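Search this site Go
Filed under: Minutes / Film Awards Night

Flerley Film Society, awards subgroup. Chibuzor Balogun in chair. Started late, projector trouble.

1. Last minutes. Agreed. One spelling fix (Zirnela, not Zirnella).

2. Worst Picture ballot. 2,493 forms in, 1,950 valid. Rest had two picks or no name. Skandar well ahead, Onuoha second. Result stays quiet till the night pls.

3. Best Picture shortlist. Long argument over whether Zirnela counts as a this-year release. Vote taken, it's in. 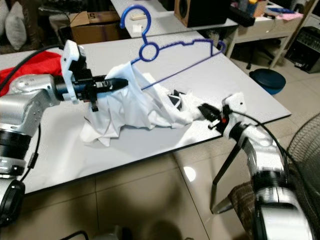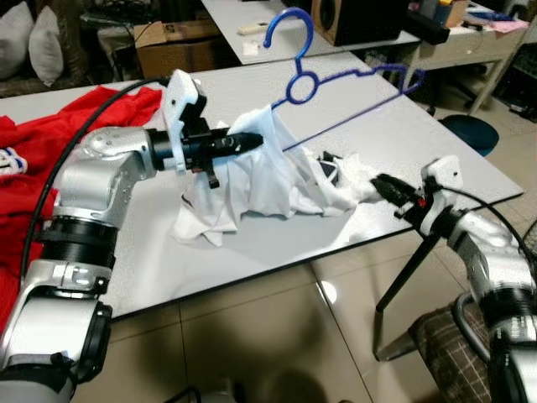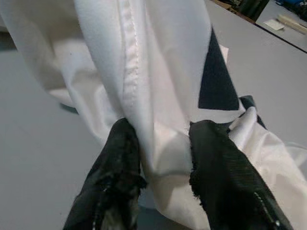
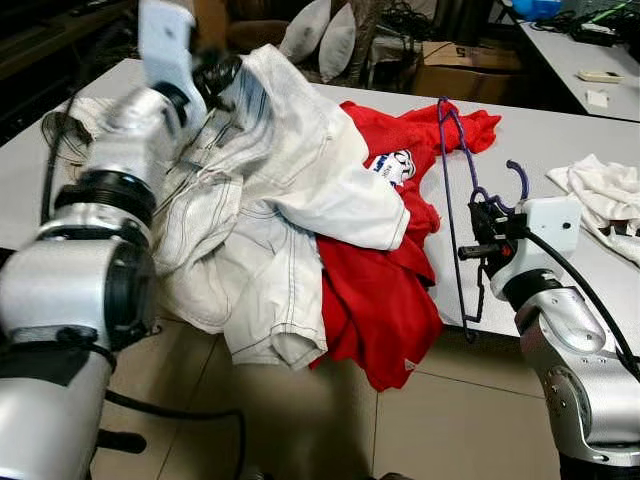
Flerley, December

4. Budget. 2,000 for the night, hall included. Trophies over last year's price, Chibuzor to get a second quote.

5. Speeches. 30 seconds each, bell after that. Carried, one against.

6. Clips. Still waitng on permission for the Skandar clip. If no reply by next meeting, use the poster.

7. AOB. Popcorn machine needs a new cord. Doors at 6:30 pm, not 7. Tickets need reprinting with right time.

Next meeting same room, bring ballots form the back office.

Contact us | © Flerley Film Society | Back to top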